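The founder of Nolura wants me to know that snacking is over. "People don't snack anymore," she says, two minutes into our call. "They graze with intention." I ask what the difference is. She says it's mostly about the box.

The box costs $28 a month and holds 16 small bags of nuts, dried fruit and crackers. I had spent the week before with one of them, and I was hungry for most of it. She laughs at this, politely. "That's your old habits talking."

Nolura came out of an office catering business called Ustden, which she ran for six years. Offices, she says, are where she learned how people eat. "Put out a bowl and they'll empty it. Put out small bags and they stop to think." I ask whether she has numbers for that. There was a survey of 500 customers, and most said they felt more in control. Did they eat less? "We didn't ask that. We asked how they felt."

It went like this for a while. She is good company and quick with an answer, but the answers tend to slide. When I bring up the salt in the rosemary crackers, she talks about the farm where the rosemary grows. When I bring up the plastic, she says a paper bag is coming in July. It was also coming last July, according to the company's own newsletter.

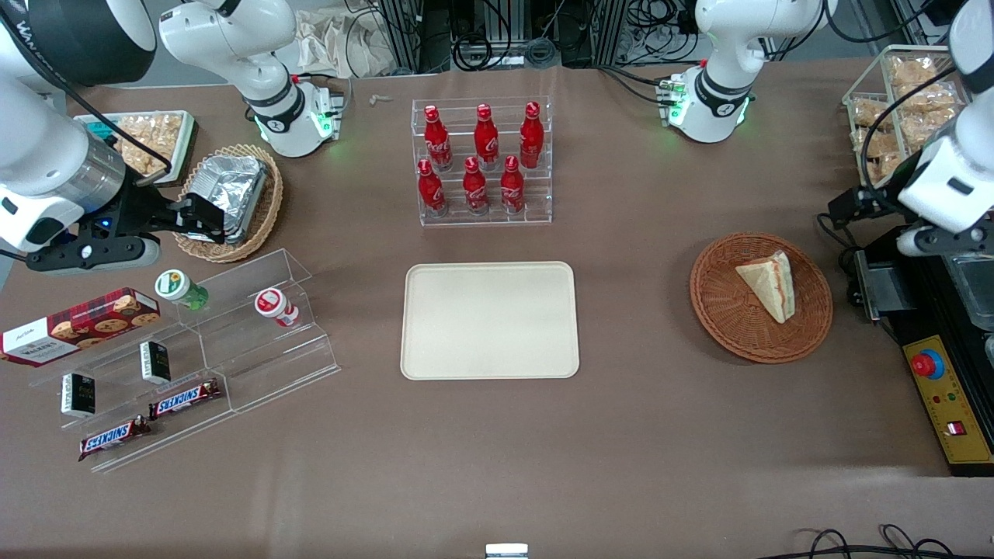 She is more convincing on the subject of meetings. "If food shows up at three in the afternoon, everyone eats it, and half of them had lunch at one," she says. "They're bored." I believe that completely. I'm less sure the cure for boredom is a subscription.

Toward the end I ask what she keeps in her own desk. There's a pause. "Pretzels," she says. "The big bag."

Nolura plans to add 18 new flavors next year. The price will go up too, though she wouldn't say by how much.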